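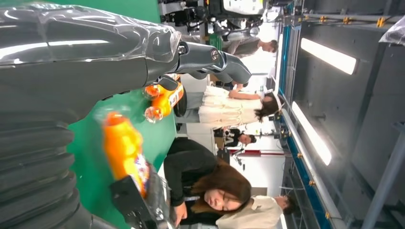 Figure 6.1 Two grippers and two orange bottles on a green tabletop, seen from a camera at the robot's wrist.

Chapter 6
Showing the Robot What You Mean

Think about the last time you tried to explain over the phone how to open a stubborn bottle. You probably said something like "push down and twist," and then the other person asked how hard, and you said "well, pretty hard," and then they asked which way. If the two of you had been in the same kitchen you would have taken the bottle and done it in front of them. Three seconds, no words, lesson over.

I spent my first two years in robotics on the phone side of that conversation. At Remville, where I got my start, we wrote everything out. Move to this point. Close to this width. Lift by this much. I had a program for picking up one particular bottle that ran to 67 steps, and I was very proud of it! Then the supplier switched to a slightly wider bottle and I got to write most of it again.

In Chapter 5 we built motions out of waypoints, and I'm not asking you to throw that away. If your part is always in the same place and always the same shape, waypoints are still the cheapest thing going. But plenty of jobs don't sit still like that, and for those we need a way to hand over what our own hands already know. The usual name for this is learning from demonstration. You do the task, the robot's joints and cameras record it, and a learning program looks for what your examples have in common.

There are two main ways to give a demonstration, and you'll use both before the chapter is over.

The first is kinesthetic teaching, a big word for grabbing the arm and moving it. The motors go slack enough that you can push the arm around, and the robot logs its joint angles as you go. Beginners love it, and so do I. You can feel where the arm is heavy and where it runs out of reach. The catch is that you end up standing right where the cameras want to look, and an arm that has to be shoved never moves quite like one that drives itself. Doing two arms at once this way is miserable (try it in Lab 6A and you'll see what I mean).

The second is teleoperation, where you stay clear of the arm and drive it through something else. That might be a joystick, a pair of tracked hand controllers, or a small leader arm with the same joints as the big one. Your elbow bends, its elbow bends. What you lose is touch. With most setups you can't feel the squeeze, so you learn to watch fingertips instead, and for the first hour you will knock things over. I certainly did. My first session on the Cordero leader arms ended with every bottle on the floor.

Look back at Figure 6.1 for a second. A wrist camera gives you a very particular view of the world. The fingers stay put in the picture while everything else swings around them, and "up" is wherever the wrist happens to be pointing, so the room can easily come out lying on its side. People find this confusing. A learning program doesn't much care, as long as the camera is mounted the same way every time. Notice too that one bottle is sharp and the other is smeared by motion. Blur like that is part of your data, and in Section 6.4 we'll talk about when to slow down your demonstrations and when to leave them alone.

So how many demonstrations do you need? I get asked this every February, when the spring class starts its projects, and my answer is always annoying: it depends on how much the task varies. For a single bottle in a fixed tray, 40 good ones took my group a long way. For the Givetti sorting task at the end of this chapter, we have 3000, and it still gets fooled by bottles lying down. Good matters at least as much as many. If you hesitate over the cap in every recording, you are teaching hesitation – the robot has no idea you were just thinking.

Before you read on, put a bottle with a screw cap on the table and open it slowly, twice. Pay attention to the hand that isn't turning the cap. When does it tighten? When does it let go? Write down what you notice and keep the page, because you'll need it for the Jastex worksheet in Section 6.2.

6.1 Moving the Arm by Hand

Let's start with the slack-motor mode, and with the one setting you must check before you touch anything: the payload weight.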